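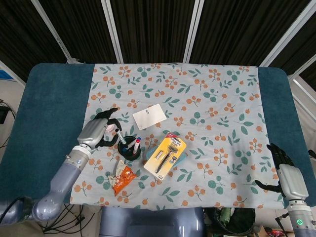
*Berry Sprig tablecloth in pale blue, laid over a teal padded table.*

# Berry Sprig Tablecloth

Kerkdale's everyday table cover, in a repeating print of orange berries on thin brown stems with clusters of green leaves. The ground color is pale blue. It suits a craft table, a desk or a sorting table as well as a kitchen.

The cloth is sold in one width, 51 inches, and is cut to length from the roll. On a wide table it will leave a band of the tabletop showing on each side, as it does on the padded one in the photo. If you want a full drop all the way around, order the Pastau cover, which comes wider but only in plain colors.

## Details

- Width: 51 in.
- Lengths: 4 ft. or 9 ft.
- Print: one side only
- Hem: short ends stitched, long sides finished on the roll
- Pen holder, markers, razor pack and other items on the table are not included

## Care

Machine wash cold with like colors. Tumble dry low or hang. Iron on the back while slightly damp. Dry-erase ink usually washes out if treated the same day. Permanent marker does not.

Fold lines from shipping drop out after a wash.

## Ordering

Cut lengths can't be returned unless faulty. For orders over 400 feet, write to Naomi Mollel in the Kerkdale trade office for a roll price. The same print is stocked as napkins under the name Rotich.

Page updated 9/2/23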